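Paid Family Leave in Dakmont

Paid family leave in Dakmont is a city program that replaces part of a worker's wages during time away from the job to care for a new baby, a newly adopted child, or a seriously ill relative. It is one of the most closely watched local policies of its kind, and a wonderful case study in how much a mid-sized city can do with a small payroll contribution.

Background

Before the program, most hourly workers in Dakmont had no paid leave of any kind. Women carried most of the cost. Many returned to work within weeks of giving birth, and others left their jobs entirely and came back later at lower pay. The campaign for a city fund began in the neighborhood of Ploltedside, where home health aides, cooks, and warehouse workers had been pooling cash for one another's maternity leaves for years (a remarkable effort in its own right!). Organizer Josué Dantas, a father of two and a former line cook, brought their model to the city council and argued that fathers should be covered on exactly the same terms as mothers.

The council passed the ordinance in August after two long public hearings. Coverage began on 26th September.

Benefits

Eligible workers receive 50 percent of their usual weekly wages for up to 26 weeks in any two-year period. The weeks can be taken all at once or split up, a feature that has proved very popular with parents who share care. Part-time workers qualify after 5 months on the job, and the months can be added up across different employers. 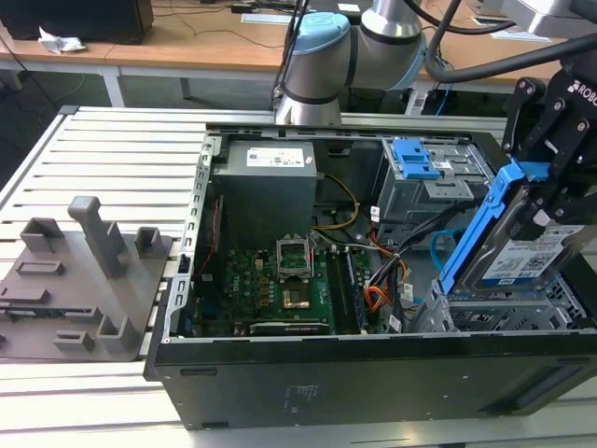

Can both parents in the same household take leave for the same child?

Each parent has a separate allowance, so both can take leave, at the same time or one after the other. Unused weeks can't be transferred to the other parent.

Funding

The fund is paid for through matching contributions from workers and employers. Firms with fewer than 26 employees are excused from the employer share, although their workers are still fully covered. Overgaard, a furniture maker and one of the city's larger private employers, opposed the plan at first but later chose to top up its workers' benefits to full pay.

Reception

Supporters point to the lively interest from fathers, whose applications filled much of the first year's caseload. Critics have said that half pay is still too little for the lowest earners, and a sliding scale has been proposed. The neighboring town of Tekent has studied the ordinance and drafted a version of its own, which adds leave for grandparents raising grandchildren.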